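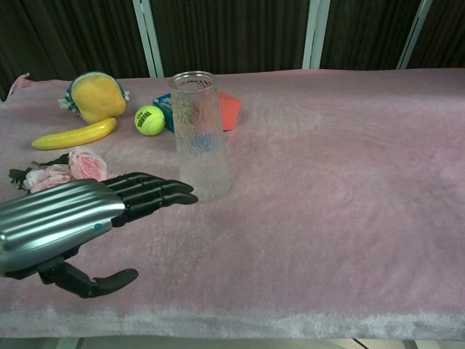 手指张开，停在玻璃杯左侧。接触前的这一段由规划层和手部控制层共同负责。

2019年1月18日　文／Anathi Nkuna
阅读时间：7分钟

Lwazi Visser 的屏幕上有两个窗口。左边是点云，右边是一条不断向前滚动的曲线，记录规划器每个周期用掉的时间。他盯着右边看的时候更多。

“点云好看，大家来了都看点云。”他说，“出问题一般先从这条线上看出来。”

Visser 在 Naltau 负责抓取软件。这个团队不造手，也不造臂，硬件都是买来的，他们写的是中间那一层：从相机数据进来，到关节指令出去。这一层在内部叫 Drillow，最早只是一个把几个开源模块串起来的脚本，去年9月重写之后才有了正式的版本号。

重写的起因是玻璃杯。

旧版本的流程很常见。深度相机给出一帧点云，先拟合桌面，把桌面以上的点切成若干簇，每一簇当作一个物体，再在簇的表面采样抓取姿态，打分，挑最高的执行。对网球、海绵块、玩具香蕉这类东西，这套办法够用。它们不透明，表面大多是漫反射，深度值比较完整。

透明的杯子不行。红外光一部分穿过杯壁，打到后面的物体上再返回，一部分在杯壁的纹路里折来折去，最后得到的深度图上，杯子所在的位置要么是一个洞，要么是后面那个物体的一块变形的表面。旧版 Drillow 会很有把握地认为那里没有东西，然后规划一条穿过杯子的路径，去抓杯子后面的盒子。

“软件没有报错，每个模块都按自己的规则正常工作。”Visser 说。

新版本的第一个改动，是让“没有深度”变成一种信息。以前无效像素在预处理时就被丢掉了，后面的模块看不到。现在，无效像素会和彩色图像的分割结果放在一起比对。如果彩色图里有一个轮廓清楚的区域，而同一区域的深度大面积缺失或者前后跳动，系统就把它标成“疑似透明”，在占据地图里填上一个保守的体积。体积的底部由桌面高度决定，顶部由轮廓上沿反推，宽度比轮廓略大一圈。

这个体积不准，也不要求准。它的第一个用途是避障，第二个用途是给手部控制器一个起点。

桌面也带来过麻烦。团队一开始用的是光板桌面，平面拟合几乎不出错。后来换成铺了长绒毯子的桌子，拟合误差一下子大了。绒毛倒伏的方向不同，反射就不同，点云上会出现一片片高低起伏，毯子边角的褶皱有时还会被切成单独的一簇，当成物体送去打分。

负责感知模块的工程师试过调大平面拟合的阈值，结果是薄的物体被一起吞掉。最后的做法是不再假定桌面是一个平面，改用低分辨率的高度网格，每一格单独估计一个支撑面高度和一个不确定度。褶皱的地方不确定度高，规划器会绕着走，或者把手抬高一点再过去。

代价是计算量。网格更新要占用周期时间，Visser 右边窗口里的那条曲线也因此抬高了一截。现在一次完整的重规划需要108毫秒，团队的目标是压到32毫秒以内，还没有做到。

手的部分由另一个进程管理，叫 Maluleke，和 Drillow 之间只通过一个很窄的接口通信。Drillow 告诉它三件事：目标大概在哪里，大概多宽，允许用多大的力。剩下的由 Maluleke 自己决定，包括拇指和四指张开到什么程度，什么时候开始合拢，碰到之后怎么办。

这样分工是吃过亏之后定下来的。早期版本里，规划器直接输出每个手指关节的轨迹，好处是可以统一优化，坏处是任何一点感知误差都会原样传到指尖。杯子的位置估计偏了一点，四根手指就会先于拇指碰到杯壁，把杯子推走。

Maluleke 的预抓取姿态因此偏大。四指并拢伸向目标，拇指压低，和四指拉开距离，留出的空间比杯子的估计宽度多出不少。靠近的最后一段放慢速度，控制器改看电机电流。哪一侧先出现阻力，哪一侧就停住，等另一侧跟上来。两侧都有阻力之后才加力。

“相机把手带到附近，再往后就不太信相机了。”Visser 说。手一旦靠近，本身也会挡住视线，手掌和手指遮掉一部分目标，这时候继续用视觉修正，修正量里有多少是真的很难说。

电流也有电流的问题。手指关节的摩擦随温度变化，刚开机和连续工作一段时间之后，同样的动作读出来的数不一样。Maluleke 每次出发前会让手指空走一遍，记一条基线。操作员嫌它慢，提过几次能不能去掉。目前还留着。

花在调试工具上的时间，比花在抓取算法上的多。团队写了一个叫 Savholm 的回放程序，把每次抓取的全部输入输出按时间戳存下来，可以在任意一个周期停住，换掉其中一个模块重新算。换了新的分割模型，不用上机器，先在旧记录上跑一遍，看抓取姿态的排序有没有变化。

Savholm 默认保留30天的记录，超期的只留失败案例。失败案例要人工写一行原因。翻看这些记录，措辞很随意，有“杯子后面的蓝盒子又被当成杯子了”，有“假花的叶子，别管它”，也有只写一个问号的。

假花在测试物品里属于难的一类。花瓣层层叠叠，叶子又薄，分割模型有时把一束花切成好几块，有时又把旁边的东西并进来。手臂从花的上方经过时，还要判断哪些部分可以轻轻蹭到，哪些不可以。Drillow 现在没有“可以蹭到”这个概念，占据地图里只有占用和空闲，软的和硬的同等对待。结果就是它经常拒绝一些人会毫不犹豫去走的路线。

Visser 想加一层柔软度的标注，让规划器对不同物体采用不同的安全距离。团队里有人反对，理由是标注本身也会出错，把硬的标成软的，后果比多绕一段路严重。这件事还在讨论，代码里已经有一个字段，暂时全部填零。

下一个版本的工作单排在墙上的屏幕里。最上面一条是重规划时间，第二条是透明物体紧挨着不透明物体时的分割，第三条写着“基线空走，能否缩短”，负责人一栏是空的。

Visser 回到座位，又开了一次回放，把时间轴拖到手指合拢之前的那一个周期，换上昨天刚训练完的分割模型，按下重算。右边的曲线跳了一下，继续往前走。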